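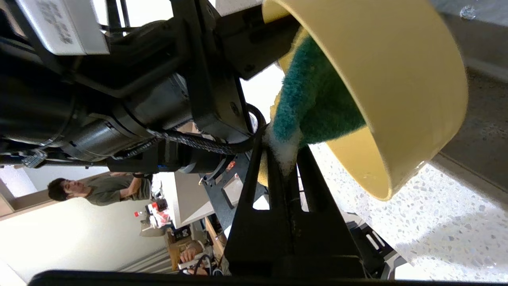 Opening a shop with two rooms upstairs - do I need a separate entrance?

Posted by grustville_newbie, Sun 2 April

I'm taking over a narrow brick building on the main street in Grustville. The plan is a home goods shop on the ground floor and two guest rooms above it, each with a tiny kitchenette. The only stairs are at the back of the shop, past the register. My guests would be walking through a dark store at midnight with their suitcases, surrounded by my most breakable stock. Has anyone run a place like this without adding a second door? The one quote I have for a side entrance made me sit down on the floor. I'm hoping to open in December.

hallwaykey

Talk to the building department before you talk to another contractor. We have 4 rooms over a lamp store, and the inspector didn't care about our lamps at all. He cared about how sleeping people get out if the shop is on fire. In our case that meant a fire-rated wall between the stairs and the sales floor, plus a door to the street that opens from inside without a key. We ended up carving a hallway out of the shop, 5 feet wide, and I still mourn the shelf space. It was cheaper than a new exterior stair, though, and the guests stopped setting off the alarm.

Also call your insurance agent. Ours had us down as retail only and went very quiet on the phone when I said "beds." Your town may have different rules on all of this, so get it in writing.

vader_on_main

just put a keypad on the front door, guests figure it out. we did that and only lost one vase

Skanitent

A keypad solves getting in. It does nothing for the exit question, which is the one that can keep you closed.

Ask about the change of use as well. In my town, adding overnight rooms to a shop meant a hearing, and the wait was 90 days. I had already ordered the mattresses. They spent the summer in my dining room, and we ate standing up. If yours is anything like that, December is possible but I'd file this month.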